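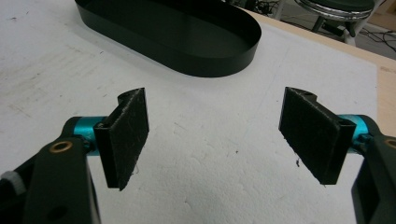 PRELTON, 10 December 2022

Flimard Opens Up Frota, Its Toolkit for Turning Hand-Held Gripper Recordings Into Robot Motion

38 shares | 4 comments

Flimard is releasing Frota, the software its own team has used all year to turn recordings made with a hand-held gripper into motion a robot arm can follow. Frota is free to download starting today, source code included, and it runs on an ordinary Linux workstation with one graphics card.

The idea behind it is easy to explain. A person picks up a gripper with a camera on it and does a job the way they would normally do it. Frota takes that video, works out where the tool was at every moment and how wide the fingers were open, and writes out a path that can be checked, trimmed and sent to an arm. Getting from the first step to the last used to take our team a string of separate scripts and a lot of patience. Now it's one command and one screen to look at when it finishes!

"We wrote the first version for ourselves, and it was pretty rough," said Kaan Dağdelen, who leads the Frota team. "Then people from other groups kept stopping by to ask for it, and we kept saying give us another month. I'm really happy we can stop saying that."

The release has four parts. The tracker follows the camera through space using whatever it can find in the background, such as table edges, furniture and marks on a work surface. Plain surfaces are hard on any tracker, and a good share of this year's work went into them. In Flimard's test set of 900 recordings, all made over white or nearly white tabletops, Frota kept a usable track from start to finish in more than 16 out of every 20, using the default settings.

The second part is the finger model. It reads the gap between the two fingers straight from the video, with no sensor in the handle. Users mark the finger pads once in a setup view, and Frota picks them up in every recording after that. It copes well with dark, fuzzy pads such as felt, which gave earlier versions a hard time because loose fibers blurred the edges. Pads of different shapes can be saved as profiles and shared between teams.

Third comes the path checker, which compares each recording with the reach and joint limits of the arm that will be used. Anything the arm can't do is flagged in red on a timeline, with a suggested fix next to it where there is one. The last part is an export tool that writes plain text files along with the formats most labs already use.

Man-sik Ham, who wrote most of the path checker, said the timeline is the piece he would miss most. "You used to find out a motion was impossible when the arm stopped halfway through it. Now you see it at your desk with a cup of coffee, and you just go record that bit again. It takes the dread out of the whole afternoon."

Frota has been in early use at Plullura, where a small automation group has been testing it on picking up and setting down open trays and other shallow containers. Their notes led to 116 changes between the first preview and this release, among them a faster setup view, clearer warnings for recordings with motion blur, and an undo button that a surprising number of people had asked for.

The download comes with a setup guide, a folder of practice recordings and a worked project that goes from raw video to finished path. Known gaps are listed in the release notes. Two-handed recordings are not supported yet, and mirrors and large windows can still confuse the tracker. Work on both has started, and bug reports with a short clip attached are very welcome.

Flimard builds perception and planning software for robot arms and is based in Prelton. Questions about Frota can be sent to the team through the contact form on the project page.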